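Search this site Go

Recording cabinet demos with handheld grippers - quick how-to

Filed under: Data Collection, Manipulation, Notes to Self

Written fast between sessions, will tidy later. Covers the two-gripper setup with the head camera, white storage cabinet as the target. Assumes you already have the Stellix recorder installed and have done the bench calibration.
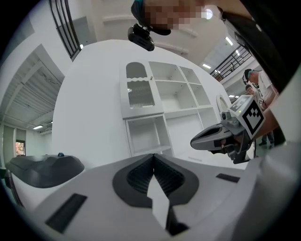 1. Before you touch anything

Charge everything the night before. Grippers, head cam, the laptop too. We lost a whole morning in September to one flat battery.

Wipe the pads. Check the markers on the side and top of each gripper - flat, no lifted corners, no tape over the black squares. A scuffed marker will track fine for a while and then jump. Replace it, don't argue with it.

Head cam on, bracket tightened, pointed DOWN at the work. Most people set it too high. Have them stand in front of the cabinet with hands out and check the preview. Both grippers visible? Good.

2. Sync

Start the recorder, then head cam, then left gripper, then right. Same order every time. Hold both grippers up in front of the head cam, close them together twice, open. That gives you the spike to line the streams up on later.

If you forget the double close just stop and start over. Lining it up by hand takes forever.

3. The map pass

Slow sweep of the whole cabinet with one gripper, top to bottom, side to side. Then the floor, then back up. White cabinet on a white background is hard on the tracker, it wants edges and there arent many. What helped us:

- include the railings and ceiling lights in the sweep, they're good features
- go slower than feels sensible
- don't end the sweep staring at a blank panel

Map fails? Do it again. Don't record on a bad map, you'll throw away the lot.

4. Recording

One task per clip. Open the glass door by the knob, stop. Close it, stop. Put an object in a cubby, stop. Resist chaining them, the splitter in Mensah gets confused on long clips.

Start each clip with the grippers open, away from the cabinet. Count two. Go. Finish the same way.

Vary your starting spot. Left a bit, right a bit, crouch for the low shelf. Kofi Agyeman did his first 74 clips from exactly the same footprint and the policy only worked from there. He redid them.

Fumbles: if you drop something and recover it, keep the clip, tag it "recover". If you drop something and pick it up with your fingers, bin it.

Sleeves - watch loose cuffs near the gripper cameras. Push them up.

Spectators are fine if they stay back. If somebody leans in and blocks the head cam, redo the clip.

5. Checking

Stop every 20 minutes or so and run the check script. It lists clips with lost tracking. From our last batch of 300 we kept 271, most of the rejects were gripper pressed right up agianst a white panel so the camera saw nothing.

Look at a few by eye as well. The script wont catch a wrong label.

6. Upload

Folder name = task, operator initials, session number. No spaces. Push to Fodberg, wait for the green tick, THEN clear the cards. In that order please.

Full cabinet set is 2090 clips now. Low shelf is still thin so if you have a spare hour, do that one.

Questions in the comments, I check them most evenings.

Related

Printing and mounting gripper markers
Cladia export settings that work
Fixing drift in long recordings
Head cam brackets - which screws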